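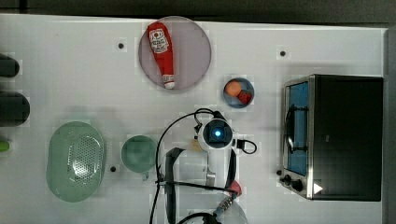 Fig. 1. Play kitchen pieces on the white table.

4. Laying out the table

Makhubela play kitchen, set-up guide, revised 29 June 2025

1. Wipe the tabletop and let it dry. Check that it is level before any pieces go on.

2. Put the dish near the top centre and lay the red and white piece on it at an angle. The bowl goes to the right of the dish, with the orange and the small red piece inside.

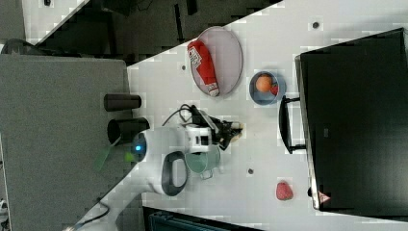 3. Stand the cup to the left, with clear space on all sides. Keep coloured pieces off the edges, where sleeves catch them.

Note: The colander holds up to 400 g of play food. Heavier loads can bow the base. 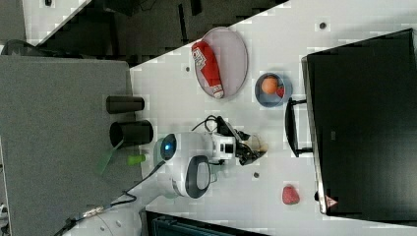

Single pieces of fruit can sit directly on the table below the bowl. If one rolls, turn it onto its flattest side.

4. Set any large appliance on the right. Leave at least 17 cm in front of it.

Caution: Do not plug in an appliance used for play. 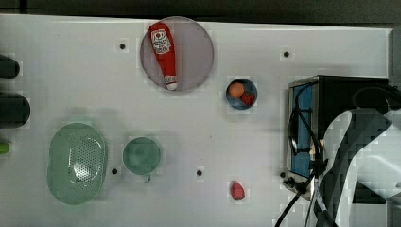

After each session, wash the plastic pieces in lukewarm water and air-dry them on a rack. For replacement pieces, write to Reshma Ngcobo at the Clunthorpe office and quote part 47.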